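Paper Use in Small Offices: Project Report

Introduction

Our group wanted to know how much paper a small office still uses and where it goes. Most of the studies we found looked at large companies. We chose two small offices, one in Stundton and one in Drirkcombe, and followed each of them for 28 days.

Method

Each office kept a tally sheet next to the printer. Staff wrote down the number of pages and picked a reason from a short list: invoice, letter, draft, form or other. We also sent out a questionnaire about notes, phone calls and reminders, and got 91 percent of the copies back.

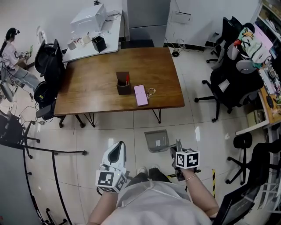
Drirkcombe, 24/02/2018

The second visit was mostly spent on the questionnaire. People at the Drirkcombe office said they keep appointments on their phones but still write down phone messages by hand. A pen within reach mattered more to them than a notepad, and many messages went on the back of old printouts.

Results

Drafts were the largest group in Stundton. In Drirkcombe it was forms, mainly delivery forms for Kovács, a supplier that asks for a signed copy of each order. The Skondus filing program was installed in both offices, but staff in Stundton used it only for invoices.

Problems

The tally sheet in Stundton went missing for 2 days, and we left those days out of the totals. "Other" was picked too often. If we did the project again we would add a line for emails printed to read later.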